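McAlister Court Residents' Association
Minutes of the meeting on door entry and heating controls
July 20, 2018, ground floor lounge

Chair: Lachlan Mahuika
Present: residents of both blocks as per the signing-in sheet, and a representative of Soteo, the installer.
Apologies were received from flats 10 and 31.

1. Minutes of the last meeting
Agreed as a correct record, with one change. Under item 4, "door chime" should read "door entry panel".

2. Door entry
The Chair reported that the new Zustora panels are now working at both main entrances. Residents can answer a call from the handset in the hall or from the app on a phone or tablet. The old key fobs will go on working until the end of January, after which they will be switched off.

Several residents said the call rings on the phone for too short a time before it is passed to voicemail. Soteo said the ringing time can be set for each flat and is 17 seconds at present. It was agreed to double this for anyone who asks. Requests should go in writing to the Chair.

A resident in the east block said that the panel light is too bright at night and shines into her bedroom. Soteo will turn it down and check whether it can be dimmed on a timer. 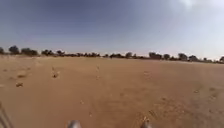

The trades button was discussed. At present it opens the east door from 7 am to noon. Parcel drivers use it and leave the door on the latch. It was proposed that the button be turned off altogether and the post office given its own code. This was carried, with two against.

3. Heating controls
Soteo gave a short talk on the Rellex room thermostats, which were fitted in the show flat in the spring. Each radiator has its own valve and the valves talk to a small box next to the router. Times and temperatures can be set by hand on the wall unit or through the app.

The price for a two-bedroom flat is £432, including fitting. One-bedroom flats would be slightly less, and Soteo will confirm the figure by letter. Flats can join singly – there is no need for the whole block to sign up.

The family in the show flat said they were pleased with it on the whole. The bathroom valve had lost its connection twice and had to be paired again. Their other complaint was that the wall unit clicks when the heating comes on. Soteo said the click is the relay and is normal, but that the unit could be moved into the hall cupboard. 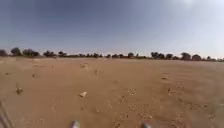 Will the heating still come on if the internet is down?
The valves keep the last timetable they were given and carry on with it. Changes can be made at the wall unit in the meantime, and only the phone app stops working until the connection is back.

Another resident asked who would be able to see the readings from each flat. Soteo said that the account belongs to the resident and that neither the association nor the managing agent has access. The Chair asked for this to be put in writing before any orders are placed, and Soteo agreed.

4. Shared areas
The motion sensors on the stairs have been set to stay on for longer following the complaint in the last minutes. The second floor landing in the west block is still going dark too soon and will be looked at on the next visit.

A quote of £4,000 has been received for adding leak sensors in the plant room and both riser cupboards, with an automatic shut-off on the cold main. There was a long discussion. Some felt the sum was high for something that may never be needed. Others pointed to the damage in the west block two winters ago. 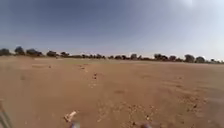

It was also asked whether the shut-off could be worked by hand if the power failed. Soteo thought so but would check with the maker. The meeting agreed to get a second quote, without the shut-off, and to decide next time.

5. Wi-Fi in the lounge
The signal is poor at the kitchen end. The Chair has moved the router to the top of the bookcase and asks that it be left there. If this makes no difference a repeater will be bought from the small works fund.

6. Any other business
Instruction leaflets for the entry app are in the rack by the post boxes. Large print copies can be had from the Chair.
Old handsets should be handed in and not put in the general waste.

Actions
Soteo: ringing times, panel light, west landing sensor, letter on prices and data, reply on manual shut-off.
L. Mahuika: code for the post office, second quote for leak sensors, notice about old fobs.

The next meeting will be held in the lounge at 7.30 pm, on a date to be posted on the noticeboard.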